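Osix R34 Bench Picking Cell - Setup and Care

Product code: R34-B
Supplied by: Pandis, Tasville

The R34-B is a single-arm cell for picking small boxed goods from a slotted rack on an ordinary table. It is supplied with the arm, a two-finger gripper, a controller and a set-up licence for one laptop. Racks are ordered separately from Kaewmanee.

Setting up

Stand the base on a level floor and lock all four feet before the arm is powered. Connect the laptop, load the rack file and teach the two front corner slots. The controller works out the remaining slots from these. Run the first 34 picks at low speed with the operator seated at the table. 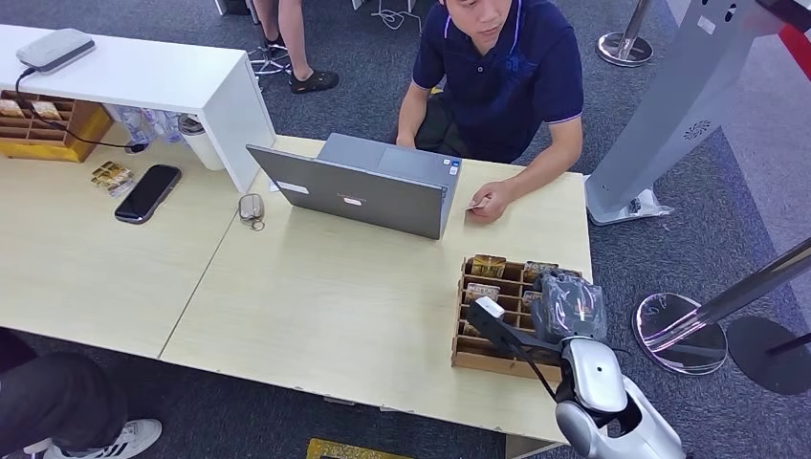

Rack position is the setting most often lost when a table is moved. Teach the corners again after any move, however small. Boxes should stand upright in their slots, as the four gold-and-white ones do, with the printed labels facing out. The gripper cable runs along the arm; leave enough slack for full wrist travel - a tight cable will pull at the connector.

Routine care

Every 1000 picks: wipe the finger pads with a dry cloth and check both for cuts.
Every 3000 picks: replace the pads (part 76-P), tighten the gripper screws and run the zero check from the service menu.
Each January: replace the controller battery.

If the gripper closes off centre after new pads are fitted, repeat the zero check before altering the rack file.

Service contact: Waraporn Wongsuwan, Pandis
Page revised September 28, 2018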